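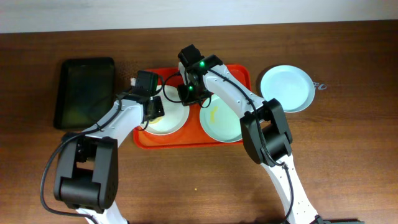
Figure 3. Plates and trays on the table; the plate on the right side of the red tray has a yellow smear of food on it.

3.2 Leftovers and portion size in shared meals

Most earlier work on food waste at home relies on diaries. People write down what they threw away at the end of the day, and they tend to leave out the small things: a spoonful of sauce, the last bite of egg, the crust a child pushed to the side. Coman's pilot study in Nuldale found that these small amounts were missing from nearly every diary, even when the same people reported larger losses with care. For that reason we asked each household to scrape plates into a sealed tub before washing and to weigh the tub at the end of the meal.

We recruited 40 households in Nuldale and Velidari. Each kept records for 30 days. Meals eaten outside the home were left out, as were drinks and soups. Households chose their own dishes and cooked as they normally would. We supplied the tub, a kitchen scale and a printed sheet with one line per meal.

Serving style was recorded as either "plated" (food put on each plate in the kitchen) or "shared" (food brought to the table in a common dish). Where both were used at one meal, the main dish decided the code. Plate size was measured once, at the first visit, using the plates the household said it used most often.

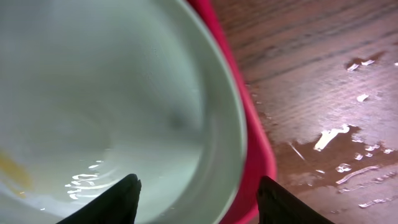

The weight left on plates was lower at shared meals in both towns. The difference was larger in homes with children under nine, where adults often filled the children's plates at plated meals and let them help themselves at shared ones. Food left in the serving dish was a separate matter. Much of it was kept and eaten later, but our sheet had no good way to follow it from one day to the next, and we do not report a figure for it. Xie's model treats all food left in the serving dish as waste, which we think overstates the loss.

Plate size had little effect once serving style was taken into account. Homes with larger plates did serve more food, but they also ate more of it.

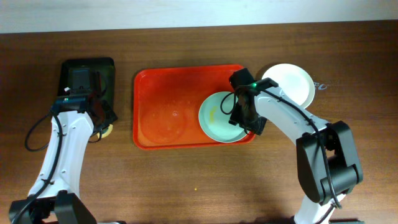 VELIDARI, March

Follow-up interviews were held in the households' kitchens and were led by Margareta Coman. Several people said the tub had changed what they cooked in the first week and that they stopped thinking about it after that. We therefore repeated the main comparison without the first week of records. The direction of the result was the same in both towns. Two households asked to keep the scale. The interview guide and the coding sheet are stored in the Jorkivo archive with the meal records.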